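Friday, November 19, 2021

Blue things, mostly

I have been putting off the linen sort since March. I know it was March because that's when Ruth Treloar dropped off the second box, and I said "oh lovely, I'll go through those this week!" and then slid it under the stairs with my foot. Sorry, Ruth.

Anyway, it's fall, it gets dark at dinnertime, and suddenly I want to fold things. I can't explain it, I get like this every year. Some people bake.

The trouble is that I've been folding wrong my whole life, or so says Sinéad Ó Conaill, who ran the folding afternoon at Drusilham a couple of years back (still the best free thing I've ever gone to, and there was cake). Her big rule is that you cover the table first. You put down a plain pale cloth, bigger than you think you need, and you smooth it with your forearms instead of your hands. Then whatever you're working on doesn't skid around, and you can see the edges of it properly. I used to fold on the bed. The bed is a disaster, everything sinks.

Her second rule is one color at a time, and preferably not white on white, or you lose your corners. I started with blue. Blue is very forgiving on a pale cloth. You put it down, you can see straight away which side is wandering off, and you tug it back. Once it's flat you're most of the way there and can have a sip of your coffee.

And her third rule, which I ignore, is that you don't start until the whole pile is on the table. I like a small pile. A big pile makes me go and check the mail.
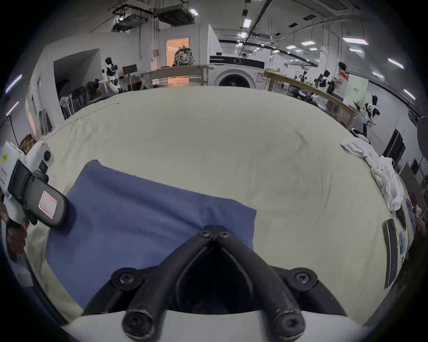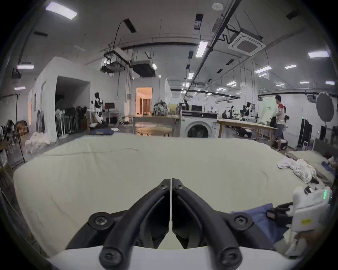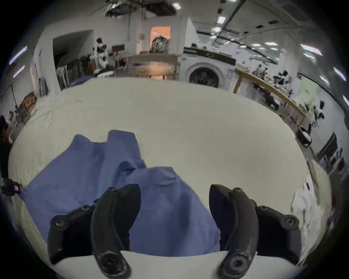
Filed under: Cloth and Folding

So, the blue shirt problem. A rectangle is easy, a rectangle wants to be folded. Anything with sleeves just lies there in a heap looking at you. What works for me is to pick it up by the shoulders, give it one good shake, and lay it face down before it has time to think about it. Sleeves in, sides in, bottom up to the collar, done. If it goes wrong I shake it out and start over, and I've stopped being cross about that. (I am still a little cross about that.)

White stuff goes to one side until the end. I know that means there's always a crumpled lump of it in the corner of my eye while I work, and Sinéad would have words, but I like to finish one color and feel smug before I begin another.

Ruth's second box had a tablecloth in it that's 72 inches long and has never, as far as I can tell, been used. It still had the creases from the packet! I've washed it twice and they're still there. I tried steaming it over the kettle, and then I tried the iron with a damp dish towel on top, and that got most of them, apart from one line right across that I'm now calling a feature.

There were 4 pillowcases in there too, and none of them match. I'm keeping all of them.

A few of you asked after the last post what I do about storage. I use the bottom two shelves in the hall and I stand things up on their ends, like files, so I can pull one out without the whole stack coming with it. It took me an evening to change over. The dish towels still fall down.

Next up is the other box, the one from Itton, which smells like somebody's attic and has a zipper bag in it that I haven't dared open yet. If anyone knows how to get that smell out of wool without a tumble dryer, please leave me a comment, I've already tried hanging it in the porch.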